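Skirnmont Adds Hirvonen Blocks to Its Play Library
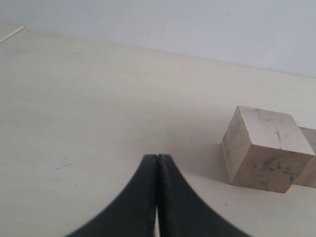

RILTBY, 1 February 2024 – Skirnmont, the toy lending library on the upper floor of the Riltby market hall, is adding 186 sets of plain wooden blocks to its shelves. The sets are made by Hirvonen, a small workshop that cuts and sands its blocks in one size and sells them without paint or varnish. A cube on a pale tabletop shows the surface well: light, unfinished wood in beige and pinkish tan, with the grain easy to see and a few darker smudges and spots on the front. Marks of this kind do not affect how a block stacks, and Skirnmont will lend blocks that have them.

Members can borrow one set at a time for up to four weeks. Each set comes in a cotton bag with a printed card that lists the number of blocks and explains how to clean them. There is no extra charge for members. Families who are not yet members can join at the front desk or by mail.

"Parents kept asking us for something simple," said Vilja Tuominen, who manages the lending collection. "We had plenty of toys with batteries and very few good blocks. The ones we had were always out."

Skirnmont tried the blocks with 165 member households starting last August. Most asked to keep their set for a second loan period. The most common complaint was the weight of the bag, and the new sets have been split into two smaller bags as a result.

Bare wood needs a little care. Skirnmont asks borrowers to wipe the blocks with a damp cloth, dry them right away, and keep them out of the dishwasher. Pencil marks can be taken off with fine sandpaper, but borrowers should leave that job to the library. Scratches may stay as they are. Blocks that are split or have a rough edge should be handed in separately so they can be pulled from the set.

"A block gets dropped and drawn on," said Tapio Koivisto of Hirvonen. "We leave the finish off so it can be sanded and used again. If one is past saving, we'll send another of the same size."

The purchase was paid for by a grant from the Soritz Fund and by gifts from 441 members. Replacement blocks are covered for the first two years.

The sets can be reserved now at the front desk. A play table with loose blocks will be set up near the entrance for children who want to try them first. Adults are asked to stay with children under three.

Media contact: Remigiusz Górecki, Skirnmont press office, Market Hall, upper floor, Riltby. Review sets are available to reporters on request.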